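Nahtzelle einrichten: Instrumente, Handgelenkkameras und Fadenführung prüfen

Diese Anleitung gilt für die zweiarmige Tistura-Zelle mit fester Übersichtskamera und je einer Kamera am Handgelenk. Vorausgesetzt wird, dass beide Arme referenziert sind und die Steuerung Plera ohne Fehlermeldung hochgefahren ist. Das Gewebepad liegt plan im Halter, die Übergangskante zwischen rotem und hellem Bereich verläuft quer durch die Mitte des Arbeitsfelds.

1. Arbeitspunkt anfahren

Beide Arme in Stellung 3 bringen und die Geschwindigkeit im Handbetrieb begrenzen. Die Schäfte von links und rechts zur Kante führen, bis beide Gelenkköpfe im hellen Bereich der Übersichtskamera liegen. Die Nadel währenddessen frei ablegen. Die Schäfte dürfen den Halter nicht berühren.

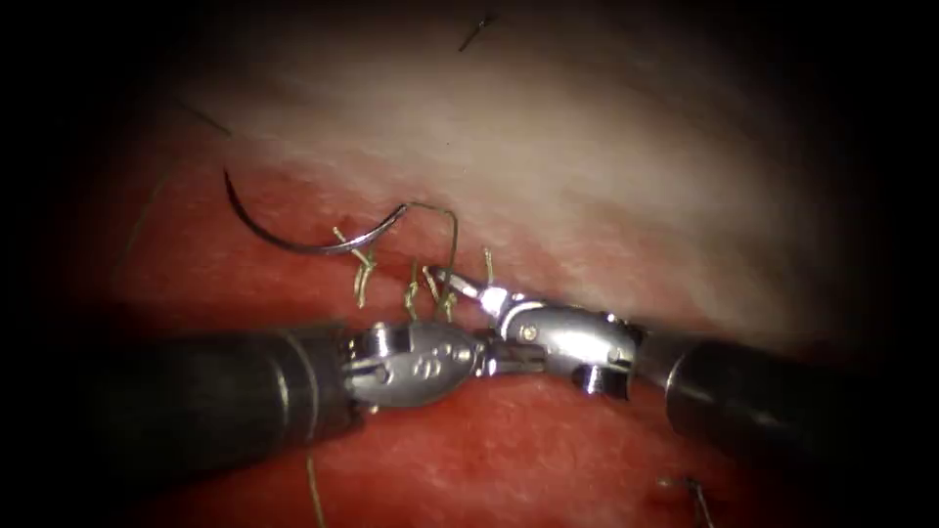
Abb. 1: Arbeitspunkt an der Gewebekante, Übersichtskamera. Die Instrumentenspitzen kreuzen sich vor der Stichreihe, die Nadel liegt dahinter.

Kreuzen sich die Spitzen, immer zuerst den Arm zurückziehen, der keinen Faden hält. Danach beide Backenpaare einmal ganz öffnen und schließen. Bleibt eine Backe stehen oder läuft sie nach, die Seilspannung am betreffenden Instrument prüfen (Diekmann-Schlüssel, Einsatz 316). Nach jedem Nachspannen muss der Nullpunkt des Handgelenks neu gesetzt werden.

2. Handgelenkkameras ausrichten

Kamera lösen, bis sie sich im Klemmring gerade noch drehen lässt. Der Instrumentenkopf soll in der Bildmitte stehen, die Stichstelle daneben sichtbar bleiben. Belichtungszeit zunächst auf 1.000 µs einstellen. Bei Bewegungsunschärfe auf 700 µs verkürzen und das Licht nachführen, nicht die Verstärkung.

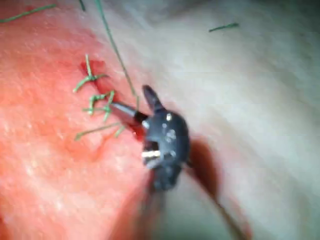 Fiifi Nutsugah

Zur Beurteilung der Schärfe dienen die Knoten und die kurzen Fadenenden. Sind sie sauber getrennt zu erkennen, reicht die Einstellung; Unschärfe am unteren Bildrand und am unteren Schaft ist zulässig. Der grüne Faden hebt sich vom rötlichen Untergrund deutlich ab und eignet sich deshalb gut für den Weißabgleich nach Augenmaß. Klemmring anschließend über Kreuz anziehen und das Bild erneut kontrollieren – der Ring verdreht die Kamera beim Festziehen gern um ein kleines Stück.

3. Übergabe und Fadenführung kontrollieren

Den zweiten Arm langsam von oben zustellen, bis sich die Backenpaare gegenüberstehen. Zwischen den Spitzen muss ein Spalt bleiben. Der lange Faden soll in einem weiten Bogen seitlich am unteren Instrument vorbeilaufen. Lose Reste im Feld vor dem ersten Automatiklauf mit der Pinzette entfernen, besonders Schlingen neben dem Arbeitspunkt. 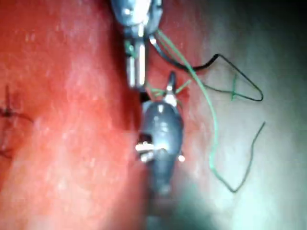

Abb. 3: Backenpaare gegenüber, mit Spalt. Rechts der lange grüne Faden und eine schwarze Schlinge.

Reste in den Backen ebenfalls entfernen: Arm in Parkposition, Backen öffnen, Faden in Längsrichtung herausziehen. Keine Klinge an den Backen verwenden. Starke Lichtreflexe auf den Gehäusen stören die Spitzenerkennung; in diesem Fall den Leuchtenarm etwas flacher stellen.

4. Freigabe

Probelauf ohne Nadel starten und im Fendon-Protokoll die Abweichung beider Spitzen ablesen. Liegt sie außerhalb der Toleranz, Schritt 1 wiederholen. Andernfalls Parametersatz speichern und die Handbetriebsbegrenzung aufheben.

Stand: 13. Aug. 2026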